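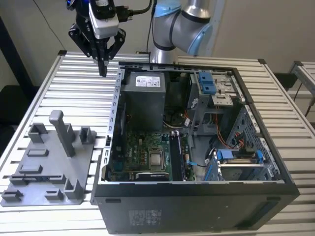
Renata Makowska tells me I should start with the case, because that's the part people look at in the store and then never think about again. Fair enough, so the case comes first.

Desktop tower (inside of)

A desktop tower is a personal computer built into an upright box, with the parts bolted or clipped inside where you can get at them. I've been opening these things up since I was a teenager, and this entry in my little home encyclopedia covers what's in there, what it's called and how it all hangs together. For laptops see the separate entry (it's shorter, and grumpier).

The case

Also called the chassis, the tower or, by my aunt, "the hard drive." It's usually a steel box with a side panel that slides or swings off once you undo a couple of screws or a latch. Although it spends its life standing up, nearly everybody who works on one lays it down on its side with the open face toward the ceiling, and then all the parts sit there like a town seen from a hill. Gravity is on your side that way. Drop a screw in an upright tower and it goes straight to the bottom, under the one thing you don't want to move!

Black is the color most people picture now. When I started out it was all beige, and the beige turned yellow if the desk was near a window. I still have a Górecki office tower from those days, and the front is the shade of weak tea.

The power supply

A gray metal box, or a black one, in a corner of the case. It takes what comes out of the wall and turns it into the lower voltages the rest of the machine runs on. There's nearly always a white label on it with a lot of tiny print, and that label is worth reading before you buy anything new. The number you want is the total wattage. My current one is rated at 300 watts, which is plenty for letters, email and the odd card game, and nowhere near enough for a big graphics card.

Never open the power supply itself. The capacitors inside can hold a charge after the plug is out. I'll take apart practically anything, and I leave that box alone.

The motherboard

The big printed circuit board that everything else plugs into. Green is the old standard color, though you'll find blue, black and red ones too. The fine lines running all over it are traces, thin strips of copper that do the job wires used to do. Board sizes come in a handful of standards, so a board from one maker will often fit a case from another. Often, mind you. Some of the big office brands went their own way with the screw holes and the power plug, and I found that out with a Caltico board and a free afternoon that stopped being free.

The processor

The square chip in the middle of all this, usually under a silvery metal lid, held down in its socket by a metal frame or a lever. It does the calculating. In a running machine you normally don't see it at all, as there's a heatsink on top, a block of metal fins with a fan blowing through it. Between lid and heatsink goes a thin smear of thermal paste. A blob the size of a pea is the usual advice, and I've seen people argue over peas for 26 pages on a forum.

If you lift the heatsink off, clean the old paste away and put on new before you run the thing again. Zbigniew Wilczyńska wrote in after the first version of this entry to say that coffee filters and rubbing alcohol do the cleaning nicely, and I've done it that way ever since.

Memory

Long, thin modules that stand on edge in their slots, close to the processor. Each slot has a latch at one end or both, and each module has a notch along the contacts so it only goes in one way around. Press until the latch clicks. It takes more push than you'd expect, and the first time I did it I was sure I'd cracked the board – I hadn't, it was just the click. A computer that beeps at you and shows a blank screen may well have a memory module that isn't seated all the way.

Expansion cards

Extra boards that plug into slots on the motherboard and add something it lacks: graphics, sound, network ports, more places to plug things in. In the days of the Omano sound cards everybody had at least two of these. Nowadays so much is built into the motherboard that plenty of towers have one card or none.

Fans and shrouds

A shroud is the plastic duct or housing that steers air where it's needed. Dust loves it. I take mine outside once a year, in October, and hold the fan blades still with a finger while I blow them out (a fan spun up with canned air can wear out its bearing). The dustiest tower I ever cleaned was a Tollo from a pet grooming shop, and I'll spare you that.

Working on one

Shut it down, pull the power cord, hold the power button for a few seconds to drain what's left. Touch bare metal on the case before you touch a board, so any static goes there. Take a picture before you unplug anything. I keep screws in an egg carton, one cup per part, and write on the lid what came from where.

See also: cables, internal; drives, old and new; beige.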